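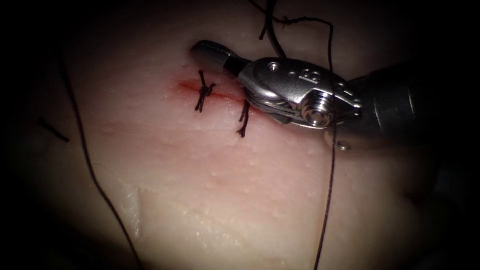 Zestance is a software package for planning and supervising suture placement with a robotic needle driver. It was developed at Workport, a surgical robotics laboratory in Clemiton, and is used for bench studies on synthetic tissue. The program treats wound closure as a series of separate stitches, each with its own entry point, exit point and knot. In a partly closed incision, with two knotted stitches at the left and the instrument's jaws at the right end of the cut, the planner works only on the length that is still open. Finished knots are kept in the map as fixed landmarks, and the puckered surface beside them is measured again before the next entry point is chosen.

Overview

The software has three parts: a perception module, a stitch planner and a motion controller. They run as separate processes and share a common map of the pad. The map is rebuilt after every knot, as tension in the suture moves the wound edges and makes earlier measurements unreliable. An operator approves each planned stitch before motion starts.

Perception

The perception module labels four classes in the camera view: wound, thread, instrument and background. Thread is the hardest of these. A dark strand is easy to find against pale material but is often lost where it crosses a bright metal surface or runs into shadow. Early versions treated the two halves of such a strand as separate pieces and sometimes took the working thread for a cut tail. Version 3 replaced this step with a tracing method called Shi, which follows a strand from one visible segment to the next and scores possible joins by direction and curvature. Loose pieces with no likely join are marked as debris and ignored by the planner.

The network was trained on 600 hand-labeled images of stitched pads.

Planning

The planner fits a curve to the open part of the wound and spaces the remaining stitches along it. It then searches for a needle path that the wrist can follow without reaching a joint limit. If no path is found, the stitch is shifted along the wound and the search is repeated, up to 15 times. After that the program stops and asks the operator to place the entry point by hand.

Control

Motion commands are corrected for stretch in the drive cables, which can leave the jaws short of the position reported by the motors. The correction table has 11 entries for each joint and is measured again whenever an instrument is changed — a step that users have described as slow.

Limitations

Zestance does not estimate thread tension directly. It handles interrupted stitches only, and running sutures are not supported. Its surface model also assumes a nearly flat pad.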